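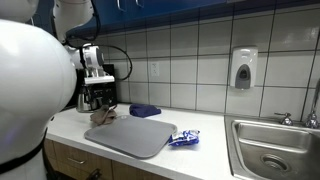 Our Kornach 2730 in its corner by the wall, with the gray tray in front.

December 18, 2020

OK, so a lot of you asked about the coffee maker after I complained about the old one for what must have been half the summer. I've had the Kornach 2730 for nine months now, and I kept putting off the review thinking I'd have more to say once the new-toy feeling wore off. It has worn off. I still like it! I also have a list of gripes, and a couple of them are big enough that I'd want to know before spending the money.

First the background, for anybody new. Two coffee drinkers in this house, one of them (me) up way too early, the other (Farzad) wandering in when the first pot has already been sitting a good while. Our old machine had a glass pot and a hot plate, and by the time he got to it the coffee tasted like a burnt pan. He never complained. He just put more and more milk in it, and I finally felt bad enough to go shopping.

So the steel carafe was the whole reason I looked at this one. There's no hot plate under it. The coffee brews straight into the carafe and stays there with the lid on.

How hot does it stay? I did check, with the thermometer I use for bread. If I rinse the carafe with hot tap water first, the coffee is properly hot for two hours and what I'd call comfortable at three. After that you're in microwave territory. If I skip the rinse I lose a noticeable bit right off the top, and the first cup is a little disappointing. The manual does mention rinsing, in a tiny box near the back, and I wish they'd printed it on the first page in huge letters. I went weeks thinking the carafe was a dud.

The taste is the best part. I use a medium grind, nothing fancy, the store-brand bag when we're being good and the Justeck dark roast when we aren't, and both come out smoother than they ever did before. I'm not going to pretend I can taste blueberries in it. It's just coffee that tastes the same at the bottom of the pot as it did at the top, and for us that's a pretty big deal.

Size: the carafe holds about 40 ounces if you fill it all the way. The markings on the water tank are in "cups," and whoever decided how big a cup is must drink out of an egg holder. Ignore the cups. I figured out which line gives us two big mugs each and stuck a bit of tape there, and I haven't looked at the numbers again.

Now the gripes.

The pour. Oh, the pour. If you tip slowly, the coffee runs down the outside of the carafe and onto whatever is below it. If you tip fast and with confidence, it's fine. My hand gets this now, but every single guest has dribbled, and my aunt Shahla wouldn't touch it after the first time and makes me pour for her. Also, that last little bit will not come out unless you turn the thing nearly upside down. I've read that a lot of steel carafes do this – something to do with the lid – and I believe it, but for the price I'd like it not to.

The steel shows everything. Water spots, fingerprints, the streak from the dishcloth. It's lovely and shiny for as long as you leave it alone. I buff mine with a dry towel when company's coming and otherwise I've made my peace.

You can't see how much coffee is left. I know, I know, it's steel, what did I expect. But I hadn't thought about it before I bought it, and now I pick the thing up and slosh it every time. If you come from a glass pot, you'll miss being able to look over from across the kitchen and know whether to get up.

The controls are OK. The labels are small and pale against the black, and before I've got my glasses on they might as well be ants. I learned it by feel. The timer works great once it's set, but setting it means holding one button while tapping another, and if you let go a hair too early you start over. When the power blinks, it forgets the time completely. We had three outages in one month this fall and I said some words.

It's also tall. Measure before you order! Not only the height of the machine, but the height of the machine with the lid up, which isn't on the box anywhere that I could find. Under a low cabinet you'd have to drag it forward every morning to fill it. We'd looked at a spot under the cabinets first and gave up on that after one try with the tape measure. The back corner works for us and the counter in front stays free for mugs and whatever I'm making.

Which brings me to the tray. Several people asked about that too, so here goes, a mini review inside the review. It's from Vidmar, it's flat and gray with rounded corners and a slightly darker rim that stands up just a bit, and I bought it for the spoon, the sugar jar and the drips (see: the pour). I love it more than I should. The raised edge is low enough that I can slide a mug off without lifting it much, and a splash stays put long enough for me to grab a cloth. My one complaint is that it wanders. There's nothing grippy underneath and our white countertop is slick, so by the end of the day it's sitting at some odd angle and I straighten it on my way to bed. A little square of shelf liner fixes that, until you wash the tray and forget to put the liner back. Guess how often I forget.

Cleaning the coffee maker itself is easy enough. The basket lifts out and rinses clean. The lid of the carafe comes apart for washing, and please do take it apart, old coffee hides in there and it gets funky. The inside of the carafe is harder. The opening is too narrow for my hand, so I use a bottle brush and now and then a spoonful of baking soda with hot water, left for an hour. Descaling I do with plain vinegar. The full cycle took 37 minutes when I timed it, plus two rinses with plain water if you don't want your next pot to taste like salad.

Noise: it gurgles. The end of the brew is the loudest bit, a sort of long steamy sigh, and if your bedroom shares a wall with the kitchen you'll hear it. I like it as an alarm clock. Farzad does not.

I did have to deal with customer service once. The carafe lid started to leak a little in the second month, and I wrote to the shop I got it from, Citari, expecting a fight. A man named Edvin answered the same afternoon, asked for a picture of the underside of the lid, and mailed me a new one without charging me. The replacement has been fine. I'm keeping the old one as a backup for when this one goes, though it could use a new seal.

Would I buy it again? Yes, with a grumble about the spout. If you drink your whole pot within half an hour, I'd save the money and get something plainer with a glass pot, you won't notice the difference. If your mornings are spread out like ours, or you're home all day and keep going back for another half cup, the steel carafe is worth it. Just rinse it hot first.

A few quick answers to things I've already been asked:

Yes, it takes regular paper filters, the basket kind. The cone ones fold over and you get grounds in your cup.

No, I wouldn't put the carafe in the dishwasher. The lid says it can go on the top rack but I do mine by hand.

It will pause if you pull the carafe out in the middle of brewing, but you only get a few seconds before it drips.

I haven't tried it with tea. Somebody else can be brave.

I'm planning to do grinders in January, so if you have one you love (or one you threw across the room), leave me a comment with the name and how long you've had it. I'm mostly interested in the quiet ones, for obvious reasons.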